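Vadville bedding brand's "sleep swap" campaign draws crowds, but the numbers are thin

3 min read

Ketine, the Vadville bedding company, says its September "sleep swap" was the most successful promotion it has ever run. The company has said so in a press release, in a follow-up to the press release, and on a banner across the top of its website. What it has not done so far is show how many people bought anything.

The idea was simple enough. Shoppers in Vadville and neighboring Sitmont were invited to bring an old pillowcase to a pop-up store and walk out with a new one, free of charge, as long as they posted about it with the campaign's hashtag. Ketine set aside 1,000 pillowcases and says they were all gone by the end of the run. The agency behind the work, Fjeld, called the response "a movement."

Giving away free things until there are none left is a fairly low bar for a movement.
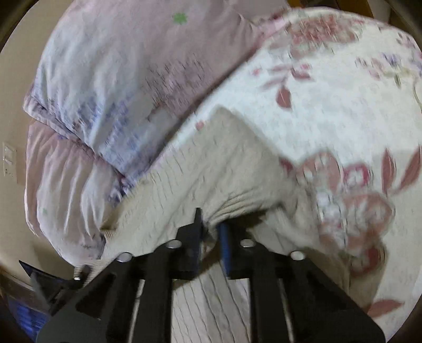 Abena Issahaku, who leads the account at Fjeld, argues that the giveaway was never meant to be judged on sales alone. "We wanted people to think about what they sleep on and to talk about it with each other," she said. "When you see strangers in line comparing thread counts, you know something has landed."

Asked how many posts carried the hashtag, Issahaku said the agency was still pulling the figures together. Asked whether those posts came from 1,000 different people, she said some customers had "engaged more than once." The rules on the pop-up's sign-up page allowed one pillowcase per visit and set no limit on visits, so it is possible that a good share of the stock went to a small group of people with time on their hands and a closet full of old linens.

The press release also claims a 40 percent rise in "brand warmth." That number comes from a survey Fjeld ran itself, on tablets, inside the pop-up store, with people who had just been handed a free pillowcase. The release gives no sample size. It does not say what brand warmth was measured against, either, and Issahaku said only that there had been "an earlier baseline."

Hafiz Ngau, a retail consultant in Sitmont who has worked on store launches for home goods companies, is not impressed. "If I give you a present and then ask whether you like me, you will say yes," he said. "Ask again in six months, when you need sheets and there is a cheaper set two aisles over."

Ngau said he had no quarrel with the event itself. The staff were friendly and the line moved quickly when he stopped by. His problem is with the way pop-ups like this one get written up afterward. Agencies enter them for awards, the awards go in the pitch deck, and the next client pays for the same thing with a different product on the shelf. Very few of those write-ups ever mention what a campaign cost.

Ketine would not discuss its budget. It did confirm that the store space in Vadville was rented for 10 days and that the Sitmont location opened for the last 7 of them. Neither site sold products directly. Visitors were given a discount code for the online store, which would seem to be an easy thing to track – every code redeemed is a sale with the campaign's name on it. The company said it does not share redemption data "for competitive reasons."

That is its right, of course. But companies with good redemption numbers do tend to find a way of mentioning them. 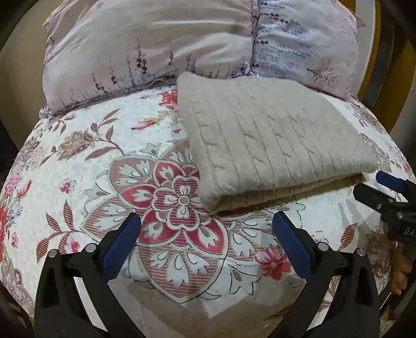

What happened to the old pillowcases

The other half of the pitch was environmental. Posters at both locations said the returned pillowcases would be "given a new life," and several of the customer posts that Ketine reshared were mainly about that promise.

The details are vague. In its first release, the company said the fabric would be recycled. In the second, it said the pillowcases would be "donated or recycled where suitable." Neither release names a recycler or a charity. Issahaku referred the question back to Ketine, and Ketine said a partner would be announced in due course. For now, the collected linens are in storage.

Ngau said this is the part he would have settled before printing a single poster. "People remember what you told them you'd do," he said.

Ketine plans to bring the sleep swap back next year with more stores, and Fjeld has been kept on to run it. Both companies said a full report on this year's results is coming. They did not give a date – or say whether it would include sales.

Contact the newsroom | Copyright, all rights reserved | Back to top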